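Madigan workroom – table and storage check
September 1999
Checked by: Uriel Cisternas

- [x] Tabletop wiped, no chips or lifting at the corners
- [x] Table legs tight, no rocking
- [ ] Shelf brackets – one screw short on the Toritz unit, second bay
- [x] Bins and baskets free of splinters and loose ends
- [x] Nothing stored above the 18 inch line by the heater
- [ ] Floor mat flat – back corner curls, tape did not hold

**Comments**

Baskets were checked by running a cloth along the rim and the inside walls. If the cloth snags, the basket comes out of use until the strand is trimmed or glued. Three were pulled in May for this and two are back. The woven ones get more wear than the Umeck plastic bins, mostly at the corners where they are dragged. 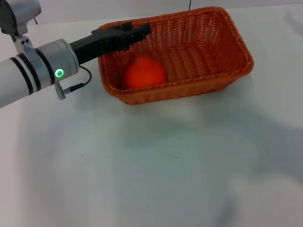 *Item 4. Woven basket on the white table, orange ball inside.*

Braided rims pass. Do not stack woven baskets with anything in them – the walls flare and the top one slides. Balls and other round items stay in a basket or bin when not in use, never on the floor by the door.

Shelf screw: ordered from Dristura, box of 20. Keep the load on that bay under 13 pounds until it is fitted.

Mat: replace. Have asked twice.

Next check: same list, add the door stop.

U.C.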